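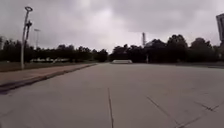 Our test stretch at Flurside, looking down the pavement with the curb on the left.

Rover mistakes slab joints for the curb
Posted by Elīna Kļaviņa, 13 July 2024

I'm in a student club building a small delivery rover called Getgate. It has to follow a curb on its left side for 200 meters without leaving the pavement. We use one forward camera and plain edge detection, then pick the strongest line and steer to keep a fixed distance from it.

Indoors with tape on the floor it was fine. Outside it keeps locking onto the dark joints between the concrete slabs. Once it picks one it drifts right and stays there. The light pole on the grass also shows up as a strong line in some runs. I've raised the threshold, but then the far part of the curb drops out. We can't add a lidar under the rules. What should I change first?

Živko Kos

Crop before you do anything else. Throw away everything above the horizon and the pole mostly goes with it, along with the trees and the mast. Then only look for the curb in the left part of what remains.

After that, use width. A joint is a thin dark line with the same concrete on both sides. Your curb is a thick dark band close to the rover, and the sidewalk behind it is a bit more tan than the pavement. Compare the average color on each side of every candidate line and drop the ones that match. Do this in the near half only — far away the curb is as thin as a joint and the test won't help.

Last, don't pick a new line every frame. Keep the old one unless a different one wins for 6 frames in a row. We had the same drift on our club rover two seasons ago and that hold fixed most of it.

Dae-han Seok

Just blur it more.

Kadri Lūse

Blurring alone will soften the curb too, so I'd go with the crop. One thing to add: record your runs under different skies. Cloudy footage has no hard shadows. We tuned everything in March under gray skies, and on the first sunny run the rover followed the shadow of a pole across 3 slabs. Check your camera tilt as well. Ours had slipped 2 degrees and the crop line was wrong the whole afternoon.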